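Werkstattkurs Eigenbau-Manipulation, Handout 3
Zweiarmige Zelle »Rirkberg«: Aufbau, Nullstellung, Arbeitsraum
Bearbeitung: Bradley Hulme, Stand 20. September 2021

12 Kommentare · 19 Mal geteilt

3.1 Einhausung

Die Zelle steht in der Gemeinschaftswerkstatt Inskip und wurde im Juli auf schwarze Stoffwände umgerüstet. Der Stoff dämpft Reflexe und hält den Hintergrund für die Bildauswertung konstant. Die Kantenlänge der Tischplatte beträgt 800 mm. Beide Arme sind seitlich montiert, ihre Basiskoordinatensysteme liegen spiegelbildlich zur Mittelachse. Beim Übertragen von Gelenkwinkeln von links nach rechts ist das Vorzeichen der Basisdrehung zu wechseln.

Vor jedem Referenzlauf werden die Greifer nach außen gedreht. In dieser Stellung ist die Tischmitte für das Einlegen der Teile zugänglich.

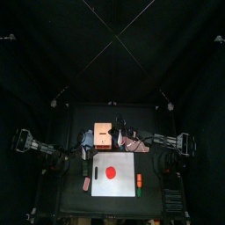 Abb. 3.1: Zelle mit nach außen gerichteten Greifern, Tafel in Tischmitte

3.2 Referenzlauf

a) Freigabe beider Controller (Sumine, Firmware-Zweig 3).
b) Gelenke einzeln anfahren, beginnend an der Basis.
c) Nullwerte mit dem Protokollblatt vergleichen. Abweichungen über 3 Inkremente werden eingetragen, nicht überschrieben.
d) Greifer schließen, öffnen, Strom notieren.

Lose Leitungen sind vor Schritt b) so zu führen, dass sie bei voller Streckung des Unterarms nicht auf Zug kommen. Die Zugentlastungen von Kustley sind für den Biegeradius der jetzigen Leitungen zu eng und werden bis zum nächsten Termin ersetzt.

3.3 Gemeinsamer Arbeitsraum

Der nutzbare Überlappungsbereich ist kleiner als die Schnittmenge der beiden Reichweiten. 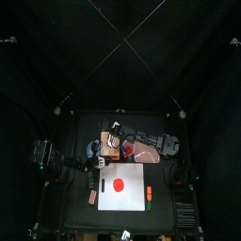 Für die Bahnplanung wird jeder Arm als Kette von Kapseln modelliert, der Sicherheitsabstand zwischen zwei Kapseln beträgt 19 mm. Gegenstände auf dem Tisch gehen als Quader in das Modell ein. Steht der linke Greifer knapp über der linken oberen Ecke der weißen Tafel, während der rechte Unterarm über der rosabraunen Matte nach innen reicht, ist neben dem Abstand der Arme zueinander auch die Holzkiste in der Mitte zu prüfen. Ihre Quaderhöhe ist einschließlich des aufliegenden weißen Geräts und der Kabel anzusetzen. Die Kabel werden dabei als starr angenommen; das Ergebnis liegt auf der sicheren Seite.

3.4 Aufgaben bis zum nächsten Termin

1. Transformation von der linken in die rechte Basis aufstellen und mit 12 Stützpunkten auf der Platte kontrollieren.
2. Kapselradien für Unterarm und Handgelenk messen, Tabelle im Gruppenordner ergänzen.
3. Zykluszeit mit und ohne Kollisionsprüfung vergleichen. Abtastung der Bahn: 800 Punkte.

Abgabe der Protokolle an B. Hulme.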